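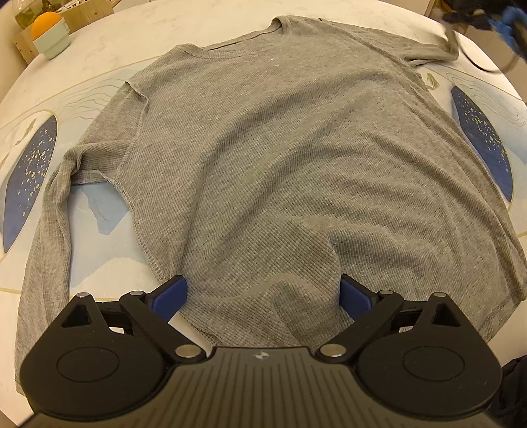

I have been trying to learn to knit a sweater for 4 years now, and I would like it on the record that I'm finally getting somewhere. The first year doesn't count because I only made a scarf and half of another scarf. The second year I bought a kit from Furtună (gorgeous yarn, terrible instructions) and got as far as the ribbing before I put it in a closet and pretended it belonged to somebody else. What got me going again was looking at clothes I already like and trying to figure out how they're put together. Take a plain gray long-sleeved shirt, the kind with a waffle or ribby texture. I must have folded hundreds of those without ever noticing that the armhole seam can sit right there on the outside, stitching and all, or that the neckband is such a narrow little strip. Now I can't stop looking at necklines. I do it on the bus. I'm sure people love it.

Anyway! The sweater. The pattern is called Illari and it's a top-down raglan, meaning you start at the neck and work your way toward the hem, and you can try it on as you go. My friend Dima Atallah talked me into it over soup. She has made three of them and swears it's a beginner pattern, but Dima also thinks sourdough is easy, so I went in with my guard up.

The cast-on took me four tries. My first one was so tight I couldn't get it over my ears, and the second had a twist in it that I didn't spot until I was two inches down. I said a word. Then I ripped it all back and watched the same video over and over until my husband could recite it from the kitchen.

After that it got fun, though. There's a stretch where you're just going around and around, and the increases make these neat diagonal lines, and I listened to an entire mystery series (the one with the lighthouse, I never did guess who did it) without once checking my phone.

Yarn talk, skip this if you don't care: I'm using Ferkevia worsted in a color they call Orkberg, a kind of dusty plum. I ordered 500 grams and I am now very nervous that it won't be enough, because I knit loose and my arms are long. I weighed what's left last night and did some math on the back of an envelope and then threw the envelope away. If I run out, the cuffs are going to be a different color and I'll tell everyone I planned it.

The part I'm dreading is the sleeves. You put all those stitches on scrap yarn and forget about them, and then one day you have to come back and pick them up, and there's always a hole at the underarm. Dima says to pick up a couple of extra stitches and knit them together on the next round. I've written that on a sticky note and stuck it to my lamp.

My goal is to have it done by May, when it will be much too warm to wear it – but I'm wearing it anyway. If anyone has made an Illari and has thoughts on how long to make the body, please leave me a comment. The pattern says 14 inches from the underarm and that sounds short to me, but I've been wrong about pretty much everything else so far.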